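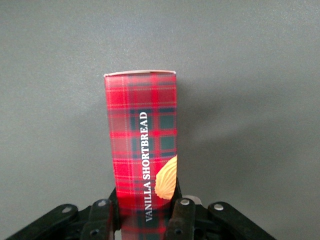 What Holds a Carton Together

Most folding cartons sold in the United States are closed with adhesive at one seam and friction at two ends. The seam is made at the converting plant, before the carton reaches the company that fills it. The ends are made later, on a packing line or by hand. Between those two events the carton is a flat sheet folded on itself, and how long it stays flat has a large effect on how well it performs when opened.

The subject gets little attention outside the trade. At the Mesbridge plant of Domínguez, a converter that supplies tea packers, soap makers and a few distillers, it takes up much of Dragica Dimitriou's working day. She runs the test room, a windowless space held at constant temperature and humidity, where board samples are left to settle before anyone measures them.

Paperboard is made of wood fibers laid down wet on a moving wire. The fibers tend to line up in the direction the wire travels, known as the machine direction. A sheet is stiffer along the machine direction than across it, and it swells more across it when it takes up moisture. Every decision in carton layout starts from this property.

For an upright carton, the usual practice is to run the grain around the body, at right angles to the vertical creases. The panels then resist bulging when the contents press outward. If the grain runs vertically, the panels bow, the front face reflects light unevenly, and the cartons do not pack squarely into a shipping case. Running the grain the wrong way sometimes allows one more blank to fit on the press sheet, and buyers do ask for it. Dimitriou keeps a shelf of bowed samples to show them.

Creasing

A crease is a controlled failure. A steel rule with a rounded edge pushes the board into a narrow channel, and the layers inside the sheet separate from one another without tearing. When the panel is folded, the loosened layers bulge inward and form a bead. The outer surface, which carries the print, stretches over the bend.

If the channel is too wide, the bead is loose and the fold wanders. If it is too narrow, the outer layer is overworked and the print cracks. Cracking is most visible where a dark or saturated ink covers the corner, because the white fiber beneath shows through as a thin broken line. Designers who want solid color across an edge are advised to specify a coating that will stretch with the board. Many specify a hard gloss varnish instead.

Patterns that cross a crease bring a second difficulty. Stripes, checks and grids must meet at the corner, and the eye detects a small offset in a straight line far more easily than in a floral or a photograph. Register between print and die is held mechanically, by grippers and side guides on the press and again on the die cutter, and the sheet may change size between the two machines if it picks up moisture while waiting. A repeat that lines up at the start of a pallet can be off by the end of it.

The glued seam presents the same problem in a harder form. Three of the four vertical edges are folds in one continuous sheet. The fourth is a joint between the first panel and a narrow flap on the last, so any error in cutting, folding and gluing collects there. Experienced layout staff place the seam at a back corner and do not attempt a match. A customer who insists on a match is quoted a higher spoilage rate.

Opening force

After gluing, cartons leave the folding machine flat, with two of the four body creases bent through 180 degrees and the other two nearly straight. The machine bends those two in advance and opens them again, a step called pre-breaking. Without it, the packing line has to overcome the full stiffness of an unworked crease.

Dimitriou's test is simple. A flat carton is placed on edge between two plates, the plates are brought together, and the peak load is recorded as the carton springs into shape. She tests 5 cartons from each bundle sampled. The result is written on the pallet ticket, along with the month of gluing.

Stored flat and under pressure, the bent creases take a permanent set. The adhesive may also migrate past the flap and tack the inside faces together. Both effects raise the opening force. Last February a packer in Presuddale reported jams on a line that had run the same design for years. The board, adhesive and die were unchanged. The cartons had come from the bottom layer of a pallet left in an unheated warehouse since the previous summer. Of 4,000 cartons drawn from that layer, 677 failed to open on the line. The packer switched to a newer pallet and the jams stopped.

The remedy was procedural. Bundles are now packed on edge in their cases, with less compression, and the older stock goes out first. Dimitriou had asked for edge packing before. It uses more case volume and had been turned down on cost.

Closing the ends

A tuck end relies on friction between the tuck flap and the inside of the panel, usually helped by two small slits that catch the shoulders of the dust flaps. The slits let the carton be reopened many times, though each opening rounds the catching edge a little. Heavy contents call for a different base. A crash-lock bottom is glued at the plant and springs into position as the body is squared. It costs more to convert and saves labor where cartons are set up by hand.

Tall, narrow cartons need particular care at the base. The footprint is small relative to the height, so a slight bulge in the bottom panel will make the carton rock. The specification at Mesbridge calls for the outermost bottom flap to be cut slightly short, which keeps its edge from riding up on the crease opposite.

Nekton, a software package used at the plant for layout, will draw all of this from three dimensions and a board thickness. It places the creases, allows for the thickness of the panel at each fold, and nests the blanks on the sheet. It will not set the grain direction unless the operator fills in the field. The field is blank by default, and at Domínguez the file cannot be released to the die maker until a second person has initialed it.

Minimum orders at the plant start at 3,000 cartons. Below that, the work goes to a sample table, where a plotter cuts and creases the blanks one at a time and the seams are closed by hand with double-sided tape.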